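Umeck Reading Room -- evening readers wanted

Posted November 27, 2022

Need people who like reading out loud. We record local history books and old newspapers for folks who can't read print anymore. Two evenings a week, Drallo Street branch, starts in April. Paid, $12 an hour, plus bus fare if you ask for it.

What you'd do: read, mostly. Stop when you trip on a word, go back, read it agian. Log your pages before you leave. First book is the Nair County farm diaries, 500 pages, lots of weather and hog prices. It's better than it sounds.

You should be OK reading for 40 minutes at a stretch. No radio voice needed -- just clear and steady. Spanish a big plus. No experience fine, we train.

To apply: send a short note and a phone recording, two minutes tops, any page from any book. Don't send a resume unless you want to. Tryouts are in room 215, second floor, use the Grutell Avenue door after 5.

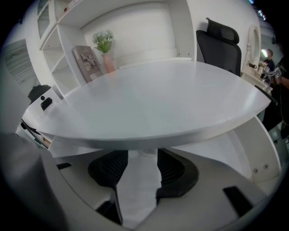
Under 18 need a parent's signature. If you applied last year please apply again, we lost some of the old emails. Everyone gets a reply, might take us a week or two. Questions -- leave a message at the front desk and somebody will call you back. Evenings are best for us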